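Home | Articles | Opinion | Archive | About | Search

Failed demonstrations belong in the training set

Tyra Lie

The default in demonstration collection for manipulation is to keep the successes and discard the remainder. The operator teleoperates the arm, the task completes or doesn't, and a flag in the log decides whether the episode is ever read again. I think the default is wrong for contact-rich disassembly, and that the flag does more damage there than any choice of network architecture made afterwards.

The work I have in mind is computer teardown for parts recovery. At Condale the task set covers opening the socket, lifting the processor, pulling memory and placing each part in a fixture. Over the first collection period we logged 700 episodes. Of these, 107 were flagged as failures and set aside. The policy trained on what was left behaved well until first contact went slightly off nominal, at which point it had no useful behaviour at all. It pressed harder, or it hovered.

The workspace is tight even with the side panel removed. The gripper has to come down past the drive cage and the power wiring, and the arm's own cables come with it.

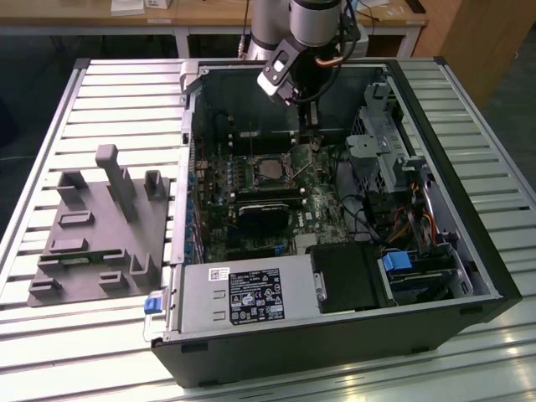

Rhodri Parri disagrees, and put it to me in writing that a cloned policy reproduces whatever it is shown, so a dataset with fumbled grasps in it will yield a robot that fumbles. He would sooner spend the operator hours on clean episodes and let volume take care of the tails.

The first half of that is correct as far as it goes. Behaviour cloning with no outcome label will average over good and bad actions, and the average is often worse than either. The remedy is to label at a finer grain than the episode. A failed processor lift usually contains a sound approach, a sound descent, a poor closure and then several seconds in which a skilled operator backs off and tries to re-centre. Only the closure should be masked. The recovery is the most valuable segment in the log, and the episode flag throws it out with everything else.

The second half I don't accept. Volume doesn't fill the tails when the operators improve. Ours were visibly better by the second week, and their state coverage narrowed accordingly. A practised operator doesn't visit the states a new policy will visit.

Sensing makes the problem worse. At the wrist, the gripper body occupies a large share of the view, and old thermal paste on the heat spreader changes its appearance from one unit to the next.
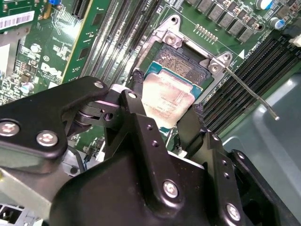 Under those conditions small pose errors are routine, and a dataset that contains no corrections is describing a different task from the one the robot will be asked to do.

Segment labelling has a cost. Our annotators use 6 segment classes, and 2 of them, "re-approach" and "release under load", account for most of the disagreement between labellers. I would still pay it before paying for another block of clean demonstrations. Where the budget won't stretch to full labelling, keep the raw failures on disk with force and joint data at the original rate. Storage is cheap, and a deleted episode can't be relabelled when the schema changes.

Contact: opinion desk | Copyright Lustirside | Back to top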